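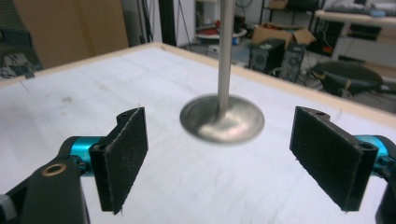 Vestton 6 changes how voicemail is stored, and you have until November to move

Jul 26, 2018

Okay, this one has been sitting in my drafts all week while I poked at it, so let me get it out the door. Vestton has released version 6 of its phone system, and the big change is voicemail. The mailboxes don't live on the PBX disk anymore. They go into a separate message store, which can sit on the same box or on another one, and the old storage format gets switched off in November. If you run a Vestton system with more than a handful of extensions, you have some homework this summer.

I upgraded our own system last weekend. We have 222 extensions across two buildings, with a mix of Ferngate desk phones and the Lyimo softphone on laptops, and our trunks come from Bivedau. I mention all that because each one of those pieces behaved a little differently, and I'll get to it.

What changed

In version 5 and earlier, each message was a sound file in a folder named after the extension, with a little text file next to it holding the caller ID and the time. It was ugly, but I have to say I liked it. When someone called me in a panic over a deleted message, I could go in and find it in last night's backup in two minutes flat.

Version 6 puts all of that in a database and keeps the audio in compressed form. The release notes say this is for speed, and I believe it. Our shared sales mailbox used to take ages to start reading out its message count, because the system was going through the folder file by file. That mailbox had 1,144 messages in it (yes, I know, and yes, I've had words with sales). On the new version it answers right away. I dialed in four or five times just to enjoy it.

You also get a web page where users can see their own messages, play them in the browser, add a note and forward them to a colleague. The old page did exist, but it looked like something from the dial-up days and I had stopped telling people it was there.

Greetings got a nice bump too. Each user can now keep up to ten of them and set dates for when each one plays. Holiday greetings! I have spent so many December afternoons reminding people to switch theirs over, and then so many January mornings reminding them to switch back.

The part to watch

The upgrade does not convert your old messages for you. It installs the new store, points new messages to it, and leaves the old ones where they were. Users can still hear them by phone under a menu item called "archived messages," but they won't show up on the web page and they won't turn on the message lamp. So on Monday morning I had a whole line of people asking where their voicemail had gone. It was all there. They just had to press 6, and I had sent out an email that said so, and you can guess how many people had read that email.

To bring the old messages across, you run the import tool from the maintenance menu. It works one mailbox at a time or on the whole system. A few things I learned doing ours:

Run it at night. Calls keep working while it goes, but voicemail pickup is locked for whichever mailbox is being moved, and a big mailbox stays locked for a good while.

Check your disk space first. The tool writes the new copy before it removes the old one, so for a while you are storing everything twice. There's a check box to keep the old files afterward, and I'd leave it on until you've lived with the new setup for a couple of weeks.

Mailboxes over 300 messages need to be done singly. The whole-system import skips them and lists them in the log at the end, and it does not show a warning on screen. I only noticed because I went looking for the sales mailbox and it wasn't there. We had three like that, and they all went over fine once I ran them one by one.

PINs carry over, with one exception. If a user's PIN is the same as the extension number, version 6 marks it as expired and makes the person choose a new one at the next login. I'm all for it. I've been asking for that for years.

Desk phones

The Ferngate phones were no trouble once they had restarted. Before that, the message lamp on a fair number of them stayed lit no matter what, even on mailboxes that had been emptied. The lamp subscription has a new address in version 6 and the phones hang on to the old one until they reboot. You can push a restart from the Vestton console to a whole group at once, and I'd do it in the same window as the upgrade. I didn't, and I ended up doing it at lunch on Monday, floor by floor, with people looking at me over their sandwiches.

If you have the voicemail button set up by hand on your phones, with a typed-in number, check what it dials. The default pickup code is still *97, so most people are fine. If your template uses the longer form with the extension tacked on the end, that form is gone in version 6 and the caller just gets a fast busy. I had one template like that, for the phones in the warehouse, and I have no memory of why I built it that way.

Softphones

Lyimo is where I'd be a bit more careful. The current desktop version works with the new message store, and it even shows the notes people add on the web page. The mobile app does not, at least not yet. On the phone you still get the alert that a message came in, but tapping it opens an empty list. You can call in from the app and listen the old way, so it isn't a disaster, but our field people live in that app and they were not thrilled with me.

The Lyimo support page lists the mobile fix as "in testing" with no date next to it. I wrote to them to ask and got a friendly answer back the next day saying pretty much the same thing. If most of your users are on mobile, I would wait for that one before you upgrade. You have time.

Trunks

Nothing to change on the Bivedau side for voicemail as such. The one thing I ran into was with callers who reach a mailbox by way of a forwarded call. Version 6 reads the forwarding information in the incoming call and tries to use it to pick the right greeting, which is clever, but our trunk profile was stripping that header out, and so forwarded callers heard the plain system greeting instead of the person's own one. It's a single setting under the trunk's advanced tab, "keep diversion header," and it was off in our old profile. New profiles made in version 6 have it on. I switched ours, made a test call from my cell phone, and heard the right greeting.

Email copies

If you send voicemail out as email attachments, the attachment format has changed as well. It used to be a WAV and now it is an MP3 unless you say otherwise. Smaller files, plays on everything, fine by me. We do have one department with a script that picks up those emails and files the audio with the customer record, and it was looking for the WAV ending, so for a day and a half it filed nothing at all. You can set the format back per mailbox, and I did that for theirs until they get a chance to fix the script. Ask around before you upgrade. There's nearly always a script somewhere.

The text of the email is a template you can edit now, too — finally. Ours says who called and how long the message is right in the subject line, and people have been saying nice things about it in the hallway.

Ports and firewalls

If you keep the message store on the same machine as the PBX, you can skip this part. If you put it on a second machine, the two talk over TCP port 444 by default, and that has to be open both ways. I tried the split setup on a test box first and couldn't work out why every mailbox said "temporarily unavailable." It was the firewall. It took me far longer than it should have, mostly because I read the number as 443 and was sure I'd already opened it. The port can be changed during setup, and if you have anything else on it already, that's the moment to do it.

Licenses and timing

Version 6 is free for anyone with a current support contract. Version 5 keeps getting security fixes for a while yet, but the old voicemail format stops being supported in November on both versions. For version 5 users there will be a last update that adds the new store on its own, without the rest of the release. I haven't seen it and I don't know how well the import will work there, so I can't tell you much more than that.

You can download the upgrade from the customer portal, under Releases. Take a full backup first and copy it off the box, the way you would for any major version. Our upgrade took forty minutes from start to the first test call, and the imports ran for most of the night after that.

I'm doing our small branch office next, which is still on version 5.4 and has a couple of very old door phones I'm a little nervous about — I'll add a note at the bottom of this page when it's done. If you've already moved a system with door phones or paging speakers on it, leave me a comment, I'd love to hear how they behaved.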